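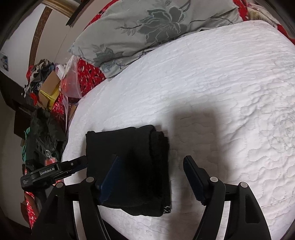
5 Wäsche falten auf dem Bett

Dieser Abschnitt beschreibt die Einrichtung des Skestholm für das Falten und Ablegen einzelner Wäschestücke auf einer weichen Unterlage. Für das Falten auf einer festen Tischplatte gilt der vorhergehende Abschnitt. Die Grundeinrichtung (Stromversorgung, Not-Halt, Anmeldung an der Software Clasora) muss abgeschlossen sein.

5.1 Was das Gerät leistet und was nicht

Der Skestholm ist kein vollständiger Ersatz für Handarbeit im Haushalt. Er faltet ein einzelnes, trockenes Wäschestück, das ausgebreitet vor ihm liegt, und legt es auf einer vorher festgelegten Fläche ab. Das Heraussuchen aus einem Haufen gelingt nur gelegentlich und ist in der Standardeinstellung ausgeschaltet.

Im Probebetrieb in Arnadholm wurden im Januar 1242 Faltvorgänge auf weichen Unterlagen ausgewertet. Rund 74 Prozent davon liefen ohne Eingriff durch. Bei den übrigen musste das Stück neu ausgebreitet oder von Hand fertig gefaltet werden. Auf einer Tischplatte liegt der Anteil höher, weil der Stoff dort nicht einsinkt. Planen Sie deshalb ein, dass eine Person in der Nähe bleibt.

Geeignet: T-Shirts, Handtücher, Stoffhosen, Kissenbezüge ohne Knöpfe.
Bedingt geeignet: Kapuzenpullover, Kleidungsstücke mit Bändern oder Schlaufen, sehr dünne Stoffe.
Nicht geeignet: Spannbettlaken, Bettdecken, Socken (paarweise), feuchte Wäsche, Wäsche mit Nadeln oder abstehenden Metallteilen.

5.2 Unterlage vorbereiten

1. Ziehen Sie die Tagesdecke glatt. Kleine Falten und die Steppnähte der Decke stören nicht. Große Wülste müssen ausgestrichen werden.

2. Räumen Sie die Arbeitsfläche frei. Kissen dürfen am Kopfende liegen bleiben, wenn sie außerhalb der in Clasora eingezeichneten Fläche liegen.

3. Legen Sie weitere Wäsche nicht auf die Arbeitsfläche. Stapel und Kartons neben dem Bett sind zulässig, solange der Schwenkbereich frei ist.

4. Schalten Sie die Raumbeleuchtung ein und prüfen Sie, ob ein Schatten auf die Decke fällt. Weiche Schatten verarbeitet die Software in der Regel richtig. Harte Schattenkanten, zum Beispiel von einem Fensterkreuz, werden manchmal als Stoffkante gelesen.

Hinweis: Eine helle Decke mit dunkler Wäsche ergibt einen guten Umriss. Bei heller Wäsche auf heller Decke legen Sie ein farbiges Tuch unter.

VORSICHT
Quetschgefahr zwischen den Backen. Greifen Sie nicht in den Arbeitsbereich, solange die Anzeige grün blinkt. Halten Sie Kinder und Haustiere fern.

5.3 Druck und Höhe einstellen

Eine Matratze gibt nach. Wird die Höhe wie bei einem Tisch eingestellt, drücken die Finger zu tief in die Decke und nehmen deren Stoff mit auf. Das ist der häufigste Fehler bei der ersten Inbetriebnahme.

1. Öffnen Sie in Clasora das Menü Unterlage und wählen Sie Weich.

2. Starten Sie die Höhenmessung. Das Gerät tippt die Decke an 3 Stellen an. Berühren Sie das Bett währenddessen nicht.

3. Stellen Sie die Griffkraft auf Stufe 5. Bei dünnen Stoffen gehen Sie schrittweise herunter.

4. Führen Sie einen Leerlauf ohne Wäsche aus. Hebt sich die Decke mit, vergrößern Sie den Abstand um eine Stufe und wiederholen Sie den Leerlauf.

5. Speichern Sie die Werte unter einem eigenen Namen. Nach einem Wechsel der Matratze oder der Tagesdecke muss die Messung wiederholt werden.

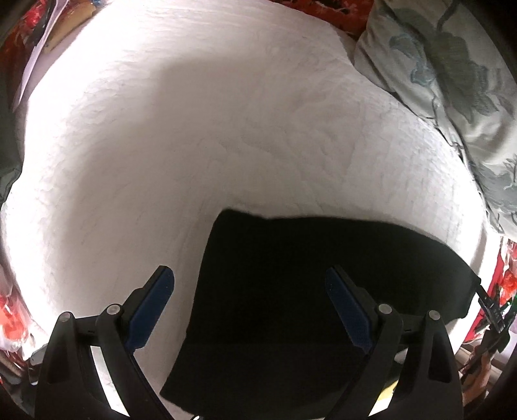

Technische Redaktion Pruvost

5.4 Dunkle Stoffe

Schwarze Wäsche ist vom Umriss her leicht zu finden, aber innerhalb des Umrisses sind kaum Einzelheiten zu erkennen. Lagen, die übereinanderliegen, verschwimmen zu einer Fläche. Die Software weiß dann nicht sicher, ob sie die oberste Lage oder das ganze Paket fasst.

1. Aktivieren Sie die Option Dunkler Stoff. Der Ablauf wird dadurch langsamer.

2. Breiten Sie das Stück so aus, dass mindestens eine gerade Kante zum Gerät zeigt.

3. Stecken Sie Bänder, Schlaufen und Etiketten nach innen. Ein abstehendes Band wird sonst leicht als Ecke des Stücks angenommen und gegriffen.

4. Starten Sie den Vorgang und beobachten Sie den ersten Griff. Fasst das Gerät mehrere Lagen gleichzeitig, drücken Sie Pause und breiten Sie das Stück erneut aus.

Hinweis: Halbfertig gefaltete Stücke können übernommen werden. Wählen Sie dazu Ablauf fortsetzen und geben Sie an, welche Faltung als nächste folgt. Ohne diese Angabe beginnt das Gerät von vorn.

5.5 Ablegen

Das fertige Paket wird angehoben und auf dem Ablagefeld abgesetzt. Bei weicher Unterlage verrutschen die unteren Lagen dabei leicht. Eine etwas schiefe Unterkante ist normal und kein Reklamationsgrund. Für sichtbare Regalfächer wird man von Hand nachlegen wollen.

Stapeln auf dem Bett wird nicht empfohlen. Nehmen Sie jedes Paket weg, bevor Sie das nächste Stück auflegen.

ACHTUNG
Sachschaden möglich. Gestrickte und gesteppte Decken können Fäden ziehen, wenn die Griffpolster verschmutzt sind. Wischen Sie die Polster vor jedem Einsatz mit einem trockenen Tuch ab. Keine Lösungsmittel verwenden.

5.6 Störungen

Gerät greift die Decke mit: Höhenmessung wiederholen, Abstand vergrößern.

Gerät hält an, Meldung "Umriss unklar": Stück weiter von Kissen und anderen Stoffen wegziehen. Gemusterte Stoffe am Bettrand aus der eingezeichneten Fläche nehmen.

Stoff rutscht aus den Backen: Polster reinigen, Griffkraft um eine Stufe erhöhen.

Gerät faltet in die falsche Richtung: Stück drehen und im Menü Wäscheart den Typ prüfen. Handtuch und Kissenbezug werden gelegentlich verwechselt.

Bleibt die Störung nach dem Neustart bestehen, senden Sie das Protokoll über Clasora an den Kundendienst von Pruvost.

Stand: 2024-04-14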